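Doblar ropa con máquinas: lo que ha cambiado en nuestro turno

Trabajo en Masura, una lavandería industrial que también prepara pedidos de ropa para tiendas. Llevo ahí desde antes de que se comprara la segunda calandra y casi todo ese tiempo lo he pasado en la sala de doblado. En marzo la empresa empezó un proyecto de doblado automático con Grokley, y varias personas me han preguntado por él en los comentarios de otras entradas. Escribo esto para contestar a todas a la vez.

Primero, lo que ya estaba automatizado. Las sábanas y los manteles pasan por la calandra y salen doblados por el otro extremo. Eso funciona desde hace muchos años y a nadie le llama la atención. Lo que se sigue haciendo a mano es la prenda pequeña: camisetas, toallas, fundas, uniformes. En una jornada normal de camisetas mi mesa saca 1654 prendas entre las que estemos en ella. El objetivo que figura en la hoja es de 2000 y se alcanza pocas veces, casi siempre cuando el lote viene de una sola talla.

Doblar una camiseta parece fácil hasta que hay que explicarlo por escrito. Nos pidieron a las del turno de mañana que redactáramos el procedimiento y nos llevó dos viernes seguidos. Cada una lo hacía de una manera. Yo empiezo por el hombro derecho, mi compañera de enfrente por el bajo, y las dos terminamos con el mismo rectángulo. Hubo que elegir un método único, y ese es el que se usa ahora tanto en las mesas manuales como en la de pruebas.

En la mesa de pruebas trabajan dos brazos azules, uno a cada lado, con la camiseta extendida entre ellos. No son grandes. Quien espere ver algo parecido a los robots de una fábrica de coches se va a llevar una sorpresa. Los cables van a la vista, y en la muñeca del brazo derecho va montada una cámara pequeña. Uno coge, el otro acompaña, y la manga va hacia dentro igual que la llevaríamos nosotras.

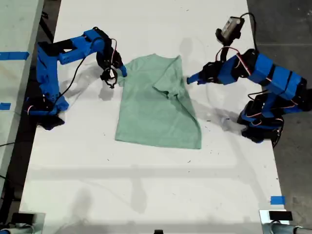

Lo que ha cambiado en mi jornada

Antes pasaba el turno entero doblando. Ahora doblo hasta la pausa de las diez y después me toca la mesa de pruebas con otra compañera. La tarea consiste en extender la prenda, dejar que los brazos hagan su parte, retirarla y marcar en una tabla si el doblado vale o no vale. Si no vale hay que poner el motivo con un código. Hay 34 códigos, que al principio me parecieron demasiados y ahora echo en falta un par. No tenemos ninguno para cuando el bajo queda bien por delante y asoma por detrás.

Físicamente lo noto. Me dolían las muñecas desde hacía tiempo y ahora me duelen menos. Las cervicales siguen igual, porque mirar una mesa durante tres horas cansa lo mismo aunque no tengas las manos ocupadas. También se habla menos. En la mesa manual se puede charlar mientras se dobla, las manos van solas. En la de pruebas hay que estar atenta y la conversación se corta cada poco.

El sueldo es el mismo. Pedimos un plus por las horas de pruebas y la respuesta fue que se estudiaría cuando acabara esta fase. Lo hemos vuelto a pedir por escrito.

Lo que más cuesta

El agarre. Una persona mete los dedos debajo de una tela y sabe enseguida si ha cogido una capa o dos. Nosotras no lo pensamos. Para la máquina es el paso más delicado de todo el proceso, y buena parte de los códigos de la tabla tienen que ver con eso: ha cogido dos capas, no ha cogido ninguna, ha cogido de más y ha hecho un bulto.

Me fijo mucho en los dedos. Son azules, y el de arriba lleva en la punta una almohadilla gris oscura que aprieta contra la tela. Cuando pellizcan bastante tejido se forma un montón de pliegues alrededor de la punta y una esquina puede quedarse asomando por el otro lado. Si eso pasa en una prenda de pedido, yo la sacudo y la vuelvo a empezar. En la mesa de pruebas tengo que dejarlo seguir hasta el final y apuntarlo, y reconozco que me cuesta tener las manos quietas.

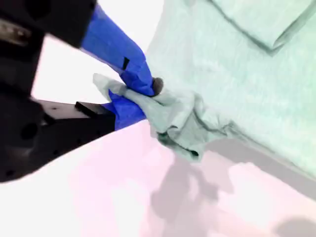 Lo que se comenta en el vestuario

Hay opiniones para todo. Las que están más cerca de jubilarse lo miran con bastante calma. Las que entraron hace poco preguntan si dentro de unos años habrá sitio para ellas en doblado, y es una pregunta razonable. La dirección nos reunió y dijo que no hay despidos previstos por este proyecto y que la idea es pasar gente a control de calidad y a expedición. Tenemos el acta de esa reunión. En expedición faltan manos desde hace tiempo, eso es cierto, pero el horario es peor y a las que tienen niños pequeños no les encaja.

Mi opinión es que las camisetas lisas acabarán saliendo de una máquina, como pasó con las sábanas. Con los uniformes lo veo más lejos, por los botones, los cuellos y las etiquetas que hay que dejar a la vista. De momento, en velocidad no hay comparación posible, y cualquiera de la sala adelanta a los brazos con mucho margen.

Sí he echado de menos que nos avisaran antes. Nos enteramos del proyecto cuando ya estaba decidido dónde iba la mesa, y se perdió el sitio donde dejábamos los carros. Ahora los carros van en el pasillo y hay que moverlos cada vez que entra la carretilla. Lo hemos dicho varias veces y sigue sin arreglarse.

La fase siguiente será con otro tipo de prenda y todavía no sabemos qué turno la llevará. Me he apuntado en la lista. Cuando salga el cuadrante nuevo lo pondré en los comentarios, junto con lo que contesten del plus.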